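Brinora ships revised rock bolter to Gavrilă site

19 July 2002

Brinora has delivered the first 8 units of its revised Mullus roof bolter to the Gavrilă mine, where they will be used for bolting in the two lower headings. The order was placed in April and covers the machines, feed legs, hose sets and a stock of wear parts.

The Mullus is an air-driven rotary bolter with a telescopic leg. The revised model has a new gearbox housing and a larger exhaust port. Rated torque at the spindle is 123 Nm, measured at the supply pressure stated on the data plate. The water feed passes through the spindle as before, and existing drill rods with a hex shank can be used without an adapter.

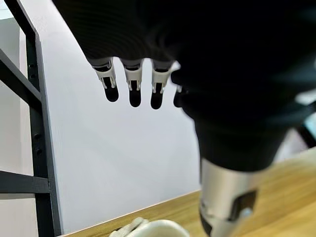

Acceptance testing was carried out at the Hilton works over 7 days. Each unit ran for 168 hours in total, split between idling, drilling in cast concrete blocks and resin mixing. Two units were stopped for replacement of a leg seal and then completed the program. The seal has since been changed to a harder grade on all machines in the order.

Throttle, water and leg controls are grouped on one handle. The leg valve returns to neutral when released. Oil is supplied from a line lubricator, which must be mounted upstream of the hose coupling and filled at the start of each shift.

Spare seals and vane kits carry the same part numbers as for the earlier model. Gearbox parts are not interchangeable.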